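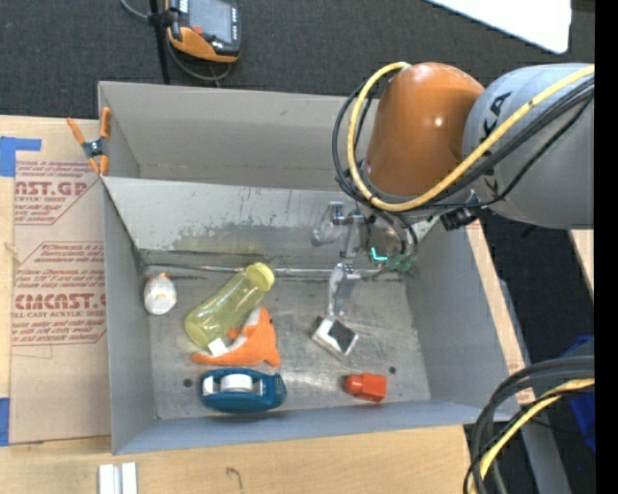
1/ Résumé de nos travaux sur la saisie en bac d'objets non répertoriés. Question posée : que gagne-t-on à prédire l'échec d'une prise avant le contact, quand le modèle de saisie reste inchangé ? Travail mené avec Yaowalak Limsakul (estimation) et Theerawat Meesuk (cellule, étalonnage).

2/ Protocole. 3,155 tentatives enregistrées, dont 2,000 pour l'apprentissage. Le reste sert exclusivement au test. Le découpage se fait par objet : un objet vu à l'apprentissage n'apparaît jamais au test. Un découpage par tentative donne des chiffres flatteurs et inexploitables.

3/ Les objets mélangent volontairement les matières : peluche, bouteille translucide, dévidoir de ruban adhésif, petites pièces rigides. Fond du bac en métal nu, rayé, avec des reflets. Nous n'avons pas repeint ni matifié le fond, les bacs en service ne le sont pas non plus.

4/ Le modèle de saisie (nom interne : Wannasri) propose des poses candidates avec un score. Jusqu'ici, on exécutait la mieux notée. Nous ajoutons un second réseau, Plustevetti, qui reçoit la pose et un recadrage local, et renvoie une probabilité d'échec. Au-dessus du seuil, la pose est écartée et on passe à la suivante.

5/ Détail d'implémentation qui nous a coûté du temps : les deux réseaux ne doivent pas partager leur encodeur. Avec un encodeur commun, les erreurs sont corrélées et le second réseau approuve presque tout ce que propose le premier.

6/ Résultat principal : 40 % d'échecs de prise en moins sur les objets de test, à nombre de tentatives égal. Moyenne sur 3 graines d'initialisation. L'écart entre graines reste nettement inférieur à l'effet mesuré.

7/ Répartition du gain : fort sur les objets souples, correct sur les rigides opaques, quasi nul sur les translucides. Pour ces derniers, la carte de profondeur est trouée et le second réseau hérite du même défaut d'entrée. Filtrer la pose n'y change rien – il faut corriger la mesure en amont.

8/ Limite connue : les prises le long des parois. Le réseau les rejette trop souvent. Un objet collé dans un angle peut rester dans le bac jusqu'à l'arrêt du cycle. Nous relevons le seuil après plusieurs refus consécutifs, c'est une rustine.

9/ Autre limite : une seule cellule, un seul type de bac. Theerawat prépare une réplique sur le site de Mitwood, avec un éclairage différent. Tant que cette mesure n'existe pas, je ne parlerais pas de généralisation.

10/ Le code d'évaluation et la liste des objets seront déposés en mai. Les poids de Plustevetti suivront si Wellance donne son accord. Pour les questions sur l'étalonnage du seuil, répondre sous ce message, Yaowalak suit le fil.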